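**Ticket 820: Workstation at Drelten office drops to half memory after restart**

Opened by: Roswitha Ruchti
Assigned to: Wendelin Hämmerli
Opened: October 2025
Status: Closed, one follow-up open

**Reported problem**

The drawing workstation in the Drelten office slows down badly when the Melgate site plan is open. Started last week. Panning takes several seconds and the autosave sometimes hangs until I kill the program. Smaller drawings are fine. I restarted twice. After the second restart a line came up before the login screen saying the memory amount had changed, and it went away before I could write down the rest.

I need to have the plan sheets out to Iyer by the end of the week. I can work on the laptop until then but it won't open the full plan.

Roswitha

**Note 1 (WH)**

Logged in remotely. The system reports half the memory it is supposed to have. Disk is healthy and 38 percent full. Nothing odd running in the background. The Melgate file is large, and with half the memory gone the machine is swapping the whole time it's open. That accounts for the slow panning. Not sure yet about the autosave.

Asked Roswitha to save everything and leave the machine off overnight.

**Note 2 (WH)**

Event log has 144 corrected memory errors over five days, all against the same slot. Then they stop, which matches the day the memory total dropped. The firmware probably disabled the module at that point. The log gives the slot by number only and the firmware setup page numbers them from one, so I want to check against the printing on the board before pulling anything.

Autosave is a separate problem. It was pointed at the old share on Fistau, which we took offline in March. The program tries it, waits, then falls back to the local folder. Changed the path to the new share. Saved three times with no delay.

**Note 3 (WH)**

On site at Drelten. Powered down, unplugged, side panel off.

Board labels start at zero, so "slot 1" in the firmware is DIMM0 on the board. I would have pulled the wrong module going by the log.
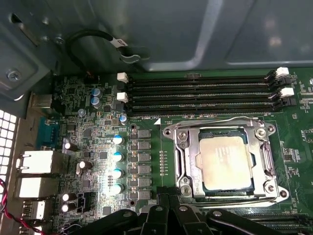

*CPU socket and the DIMM0_CPU1 label*

Tests, in order:

1. Reseated all modules, no other changes. Booted, still half.
2. Swapped the suspect module with the one from the next slot. Full memory came back on the first boot, dropped again on the second. The error now shows against the next slot.
3. Took the suspect module out completely. Memory test ran clean on what was left.

The fault moved with the module, so the slot is good. I left the processor and its cooling alone for the tests above, then did the thermal paste while I had the machine open because it was on the list for this year anyway. Ran the load test for an hour afterward and temperatures were normal.

**Note 4 (WH)**

Replacement module ordered, same part number as the others. Please don't mix in the spare ones from the cabinet at Melgate. They fit but they are a slower speed and the whole machine will run at that speed.

Roswitha can use the workstation until the part comes. Close the browser before opening the full plan.

**Reply (RR)**

Working better than before you came. Panning is still a bit slow on the full plan but the autosave hang is gone. Sheets went to Iyer this morning. One other thing, the plotter now asks for a login every time I print. It didn't do that before.

**Note 5 (WH)**

New module installed. Full memory reported after ten restarts. Memory test ran overnight, no errors. Opened the Melgate plan with all layers on, 2000 objects selected, panned and zoomed with no delay.

Old module labeled as bad and set aside for the warranty return.

The plotter login is from the same share change. The print queue still had its stored login for Fistau. Removed it and added the new one. Printed two test sheets from Roswitha's account, no prompt.

**Resolution**

Failed memory module replaced. Autosave path and plotter login updated to the new share.

**Follow-up**

Check the other Drelten machines for autosave paths that still point to Fistau. Assigned to WH, separate ticket to be opened.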